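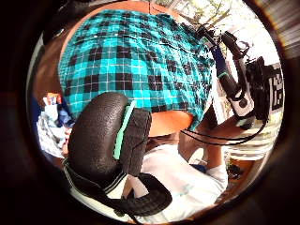

3.2 Garments and lighting

Figure 2. Plaid shirt worn during a daytime session, seen from above. Turquoise squares are crossed by black bands and thin white lines; a window is at the upper right.

Patterned shirts were kept in the set because a regular check gives a visible measure of drape. Where the cloth hangs flat, the bands stay close to parallel; where it rounds over the body, as in Figure 2, their spacing changes with the surface. Lens curvature adds a second distortion, and the two were separated using the calibration described in Section 2.4. Solid-color shirts had to be scored from folds and seams alone.

The Prudach set contains 100 garments, of which 38 carry a check or stripe. Each garment was scored by two readers on the Mansour drape scale. Agreement was lower near the hem than across the back -- the hem moves with every change of posture, and skin showing below it was twice marked as cloth in the first round. Floarea Lazăr revised the reader instructions in February, and the affected garments were scored again.

Window light was left uncontrolled. Sessions in which glare covered part of the cloth were retained if at least 70 percent of the visible garment could still be read. White lines were the first feature lost under strong daylight, while black bands remained usable in nearly all cases. Scores for the remaining garments are given in Table 3.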